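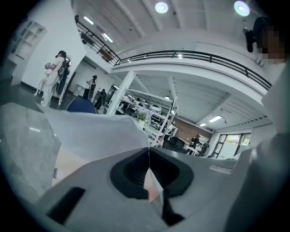

Moving to a smaller place, what to do with paper manuals and receipts?
Posted by Crisóforo Bautista, Manden

We are moving from Bowen to a two-room apartment in April and I have a file drawer full of appliance manuals, warranty cards and old receipts. Some go back to our first house. I don't want to haul all of it, but I also don't want to throw out something I'll need at tax time. How do you decide what stays? I have a scanner but it's slow and jams on anything folded.

Eustaquio Arellano
Toss any manual for something you no longer own. That was half of mine. For the rest, look up the model number and see if the maker has the manual online, and save a copy to your computer before you recycle the paper one. Keep receipts for anything still under warranty, and anything you did to the house itself — roof, furnace, windows — if you sold it recently. I would ask whoever does your taxes before shredding those. A new furnace is the kind of thing they want to see. Store receipts on thermal paper fade, so copy them first. Flatten the folded ones under a heavy book overnight and they should feed better.

ultbridge_pat
just shred it all, I did 2 boxes and never missed any of it

Marlys in Cadisgate
I would not shred it all. Our water heater quit and the store wanted the original receipt before they would do anything. It only had a 90 day return but the tank was covered for years. I keep one envelope per appliance now, taped to the back or inside a cabinet door.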